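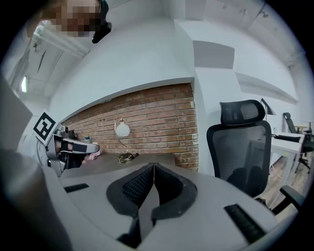 At a desk in Barine in August.

Barine library cuts evening hours, adds Saturday-style late opening at Dilness branch

Posted in August, 4:40 p.m.
By Adelmo Zuccaro

Print this story | E-mail this story

BARINE - The main library on Sala Street will close at 2 p.m. on weekdays starting next month, and evening study hours move over to the Dilness branch. The town board passed the change last night. Short meeting, long line at the microphone.

Money is the reason given. Heating and staffing the upstairs reading room after dark costs more than the board wants to pay, and the Dilness building is newer and cheaper to run. Dilness will stay open until 10 p.m.

A petition against the cut had 732 names on it by the time the meeting started. Most of the people who spoke were students or parents of students. Several said the bus to Dilness stops running too early to be any use. The board said it would ask Evia, the bus operator, for a later run but promised nothing.
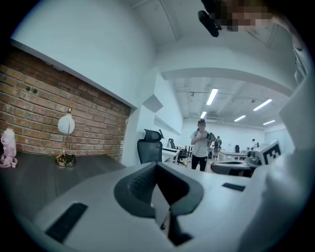
Residents who work from home spoke too. One man said he has a perfectly good desk at his apartment and still goes to the library most nights, just to be around other poeple. He got the biggest hand of the evening.

Book returns at Sala Street stay open all night. Holds can be picked up at either building - card holders need to pick one by the end of the month or they get Sala Street by default. Late fees stay at 15 cents a day.

Board vote was 4 to 3. The new hours get reviewed after 14 weeks.

Print this story | E-mail this story

READER COMMENTS (3)

dilnessdad: Parking over here is already full by supper. Where is everybody going to go?

mrs_k: I signed the petition and so did my whole street. 2 pm is ridiculous, kids arent even out of school.

quietplease: Does anyone know if the microfilm is moving too? Article doesnt say.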